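I moved back to Fetivham in March, mostly for the bakery, and I've been taking the number 8 bus ever since (my knees have opinions about the hill). It's 86 steps from my door to the stop, and then you wait. And wait! Still, I love that bus.

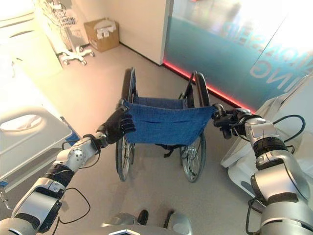 My neighbor Carvalho thinks I'm being far too nice about it, and told me the old route by the Trekolon works was quicker and had a ramp that came down every time. Fair enough. I'd still take the new one, for the river view and the driver who hums on Wednesday mornings.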